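**Would you like to come and sort clothes with us? Laundry and folding helpers wanted at Grustolus**

Posted 18th January

We are looking for 3 people to join the clothes room at Grustolus, and if you have ever stood over a basket of clean washing and felt rather contented about it, please do read on, even if you have never applied for anything like this before.

Grustolus takes in donated clothes, washes them, sorts them and passes them on to families who have asked for them. We started with a single washing machine and a borrowed ironing board, and we now send out 2,000 pieces of clothing in a good month. January is always our busiest time (people clear out their wardrobes after the holidays, bless them), and the bags in the hallway have reached the height of the coat hooks again.

**What you would be doing**

The washing itself is done in the back, and you wouldn't need to touch the machines unless you want to learn. Your part begins when a basket of clean things arrives at your table. You take the pieces out one at a time, have a proper look at each, and decide where it goes. Is it a child's or an adult's? Does it have all its buttons? Is there a hole under the arm that somebody could mend in five minutes, or has the poor thing had its day? Then you fold it the way we fold things here, which we will show you, and put it on the right shelf.

Dark things are the hardest, to be truthful. A black top looks perfect until you hold it near the window and find the faded patch, so we ask people to take those slowly. Whites and pale colours go in a pile of their own. We do try to wash them separately but the odd black jumper always gets in with them, and then there is fluff to pick off. Odd socks go in the drawer under the radiator. Please don't throw them out, however tempting it gets - their partners do turn up, sometimes weeks later.

Sessions last three hours with a good long tea break in the middle. We have a morning session and an afternoon one, and you can do one or both. Most people settle on two sessions a week, though we would be glad of one if that is what you can manage. The pay is the same for everybody in the room and is set out in the letter we send before you start, together with travel money if you come by bus.

**Who we are hoping to hear from**

You don't need any experience beyond having folded your own clothes. Somebody patient would suit us very well, and somebody who likes a chat, or who likes to get on quietly with the radio going. We have both sorts and they seem to rub along. You should be able to stand for part of the time, but there are chairs at every table and plenty of us sit. The full baskets can be a bit heavy, so if lifting is a trouble to you just say, and one of the others will bring them over.

You do need to be 18 or over. If you have an allergy to washing powder or wool, tell us when you write and we will work out what can be done. We use Jinberg unscented liquid for nearly everything now, and most people with sensitive hands have got on with it well enough.

Please wear something comfortable and shoes you don't mind standing in. The room is warm once the dryers have been going for a bit, but first thing in the morning you will want a cardigan.

**Coming to see us first**

You are very welcome to come and try a session before you make up your mind. We pay £40 for a trial session whether or not you decide to stay, and there is no test at the end of it. You will sit beside somebody who knows the room, do a few baskets together and have a cup of tea. If folding turns out to bore you silly then we shall part as friends.

We are above the old Revar shop, through the side door and up one flight of stairs. There is a lift as well, round by the bins, which is slow but does get there. The 805 bus stops almost opposite.

**How to apply**

Write us a few lines saying a little about yourself, which mornings or afternoons would suit you, and whether you would like a trial session. A handwritten note through the door is just as good as an email. Mark it "Clothes room" so that it doesn't end up with the post for Ojo, the café downstairs, who are very kind about passing our letters up but do forget. We would like to have everybody started before the end of January, so sooner is better, and we will reply to everyone who writes. 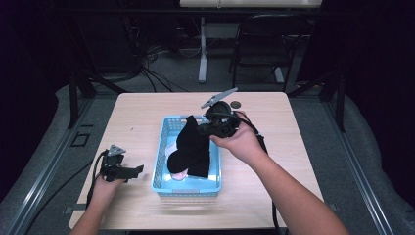
If you can't commit to anything regular just now, do write to us all the same and say so. We keep a list of people who can come in for a single session when somebody is ill or when a very large donation arrives, and those sessions are paid at the usual rate too.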